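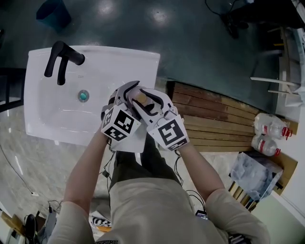 Marcus Halvorsen asked, in a comment under our page on hard water, why a firm that sells descalers would tell half its callers that they do not need one. The short reply is that in a soft water area a descaler has very little to remove. The longer reply takes up most of this page.

About Cistix

Cistix tests, supplies and services water treatment equipment for homes and small premises. Our work falls under three headings: water testing, softener installation and maintenance of existing units. We do not carry out general plumbing, drainage or boiler work.

How we test

Every enquiry starts with a hardness test. Samples are taken from the cold kitchen tap after it has run for two minutes, as water that has stood in the pipework can give a misleading result for metals. Hardness is reported in milligrams per litre as calcium carbonate. Customers who have an older report in Clark degrees can send it to us and we will convert the figures.

A reading above 300 is treated as very hard and we will normally quote for a softener. Between 200 and 300 we look at the type of water heater, the number of people in the household and the condition of the taps and shower heads before making a recommendation. Below 100 we advise against fitting anything. The test report is yours to keep and may be shown to any other supplier.

Equipment

We fit two ranges. The Hisitz is a single-cylinder softener with a metered valve, suited to households of up to five people. It regenerates at night and supplies unsoftened water while doing so. The Tutomano is a twin-cylinder unit for larger houses, guest houses and small cafes, where softened water is needed at all hours. Both use block or tablet salt, depending on the cabinet ordered.

A separate hard water tap is left at the kitchen sink on every installation. This is for drinking and cooking, and we will not remove it on request. Where the incoming pressure is above 5 bar, a pressure reducing valve is included in the quotation.

Servicing

Each unit is due a service every 12 months. The engineer checks the valve seals, cleans the brine tank, measures hardness on both sides of the softener and resets the meter if the readings have drifted. We also service units fitted by others, provided that parts are still available. Resin is replaced only when a test shows that capacity has fallen.

Premises and hours

Our workshop and parts counter are in Unit 8, Schumacher Yard. The stockroom holds 2,000 parts, including seals and injectors for several discontinued valves. The counter opens at 8 in the morning and closes at half past four. Samples handed in before noon are tested the same day.

The workshop closes for stocktaking during the first week of October. Salt deliveries continue as normal in that week, but parts orders are held until the counter reopens.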